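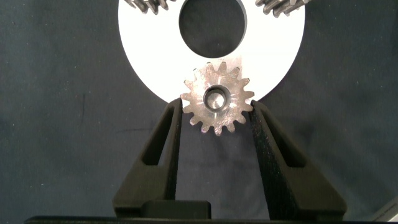 Dusdale, 2 January 2023

Dear list,

> Does the Punthorpe short film week still take entries on disc?
> And is the limit 100 minutes for the whole program?

No discs anymore, only files. The limit is now 115 minutes, with the five-minute break included. 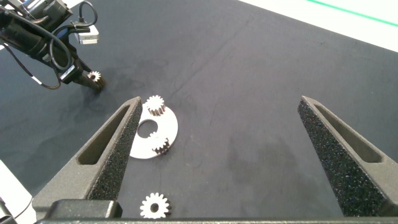 The title cards for the June screening are still open. I would like a plain background, dark gray like the surface in the photo, but without the smudges. White letters are easy to read on it. Please send me your drafts.

Greetings from Dusdale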